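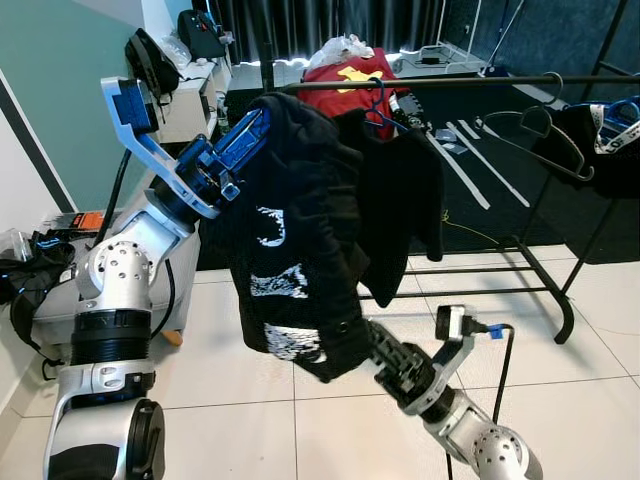 What does the machine do when it can't find the collar?

It stops, holds what it has, and waits four seconds before trying again from the other side.

THE VISITORS' BAY

Short Fiction | Work & Machines
April — by Enikő Csizmadia
6 min read

Voyle had written the answer on the back of his hand, in case he was asked. He had been at Skirko for 22 working days, and this was his first open day. The script ran to two pages. It said to stand on the left, speak towards the back row and avoid the word "think".

The visitors came in at ten past two. There were 25 of them on the list, mostly from Rosgate, which ran uniform hire and had a warehouse full of returns to hang. Bendis led them. She had read the data sheet and had marked it in green ink.

"Cycle time," she said.

"It varies with the garment," said Voyle. "Shirts are quickest. Anything with a hood is slower, because the hood folds over the opening and the arms have to find the neck by feel."

"By feel?"

"By motor current. The gripper closes until the load rises. Then it decides whether it has one layer or two."

He heard himself say "decides" and looked at the door. The supervisor was reading something on her phone.

The arms started on the next item. The left one closed and lifted. The right one came across at the height of a person's ribs, paused, corrected itself by the width of a thumb and closed as well. A man in the second row folded his arms and then unfolded them.

"How many has it done?" he asked.

"2373 attempts since the last calibration," said Voyle. That figure was in the script. The next one was on the following page, in smaller type, and he had been told to give it only on request.

"And how many of those went wrong?" said Bendis.

"769."

She wrote it down. Her pen made the only noise apart from the fans.

"What counts as wrong?"

"A drop. A sleeve inside out. A hanger put in crooked, if it's more than ten degrees off." He turned the page. "Trousers are counted separately, as of this month. The waistband closes up when it's lifted from one side, so one arm has to keep it open while the other brings the hanger."

"Show me trousers, then."

Trousers were not in the script until half past. Voyle looked at the door again. The supervisor shrugged, so he typed the command with two fingers and stepped behind the line.
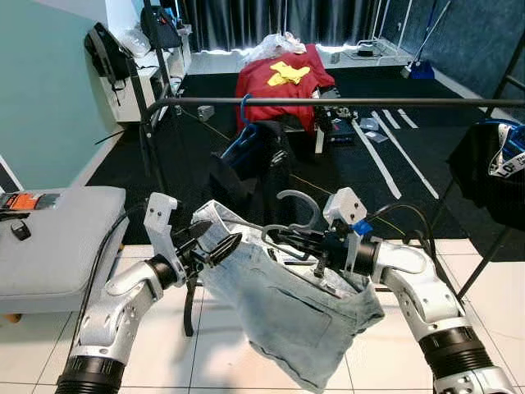 Denim, with the hanger in the right gripper and the waistband in the left.

The arms held still. Voyle counted under his breath. At four the elbow joints moved together, a few degrees each, and the cloth swung and settled.

"Is that a fault?" Bendis asked.

"It's a retry."

"What's the difference?"

"A fault needs me," said Voyle.

She capped the pen. Her mother had hung shirts at Rosgate for most of her working life, she told him, and had done jeans by shaking them once, hard, and catching the waist as it opened. Could it be made to shake them?

Voyle said the joints were rated for it, but the grip probably wasn't. He would have to ask. He wrote "shake — once, hard" on the back of his hand, under the other thing, and the man in the second row wanted to know where they had put the coffee.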